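White tables, one blue plate: a quick chat with Nathalie Hawthorne

Posted 4/10/20

Caught Nathalie Hawthorne between deliveries, so this is short and a bit all over the place. She does plain rooms. Tables, lights, flooring, what goes on the tables. Her latest is 413, upstairs in the Pumphrey building in Teltbridge, and we talked standing up because the chairs hadn't come.

First thing I asked was why white. Everything she does seems to end up white.

"It doesn't! The carpet's grey," she said. "I just like a tabletop you can put something down on and see it straight away. Matte, though. Gloss is awful under that many lights, you get a big glare stripe right where you're trying to look."

She'd had glossy ones in her last job, over at Mukum, and hated them inside a week. Fingerprints. Coffee rings too, but mostly the glare.
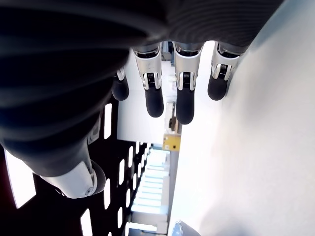 The other thing with white is that it shows every mark, and I put that to her. She shrugged. "So you wipe it. Damp cloth, bit of dish soap, dry cloth after. People buy speckled tops so they don't have to clean and then they don't clean."

Fair enough. I have a speckled one at home and I'm not saying when it last got a proper going over.

We got onto plates, which is where she really got going. She'd tried nearly 60 before settling. Cream ones, clear ones, a yellow she still feels bad about. White on white was out on day one, you'd lose the rim from across the room.

"The blue was the cheap one," she said. "I'd put it in the box to make up the order. Wunia had a minimum, I needed a couple more things, in it went. Then I set it down on the table and thought, well, there you are."
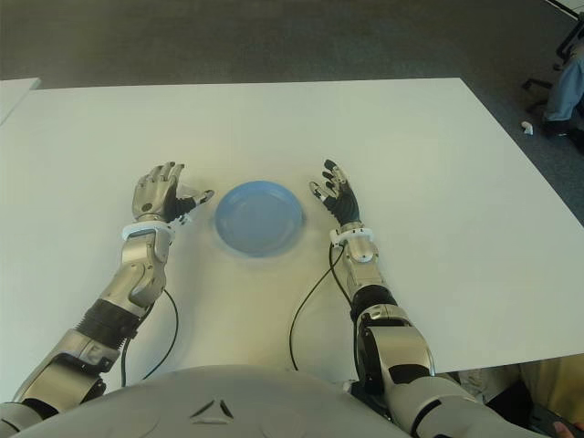 The blue plate on the white tabletop.

It's plastic, and I asked if that bothered her. No. She has dropped enough china. She likes that it's shallow with a raised rim, so small things stay put, and that the flat part in the middle is a touch darker than the edge. "You'd never notice on a patterned tablecloth. On a bare table it's the whole show."

Does she ever want to fill a table up? Flowers, a runner, anything.

"At home, yes, my kitchen table is a disgrace. Mail, keys, half a jigsaw. For a room like this, no. Put a couple of small things down and leave plenty of room to reach. If you've got to move three things to get to the one you want, the table's too busy."

She's also strict on where the tables go. Not pushed together, ever. A gap of carpet between them. The delivery people shoved two of hers edge to edge and she had them apart again before the van was out of the lot.

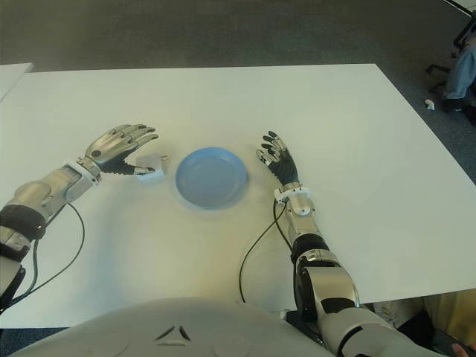
On the floor and the ceiling

The carpet was the argument, apparently. The building wanted hard floor. Nathalie wanted something that would take the echo out and let you drop a thing without it skittering off under a radiator. She got the grey. One roll came up short and the extra piece was 71 dollars, which she is definately still annoyed about.

"Grey because it stays out of the way. Beige next to a white table looks dirty. Sorry to everyone with beige."

The ceiling she inherited. Dark, with rectangular lights in rows, and she was going to have it painted until she got a quote. Then she spent an afternoon up there with the lights on and changed her mind.
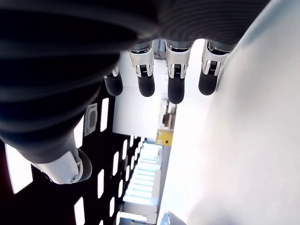 "A dark ceiling you stop seeing after ten minutes. The lights do their job and the tables are bright, so your eyes go down to where you're working. I'd have spent all that money to make it worse, probaby."

Would she do it again in the next place? Maybe. Depends on the height. A low one she'd still paint.

Last thing, the colour. Is she sticking with blue? She's got a soft green in a box somewhere that she wants to try, and a bowl. Then her phone went, chairs were downstairs, and she was off.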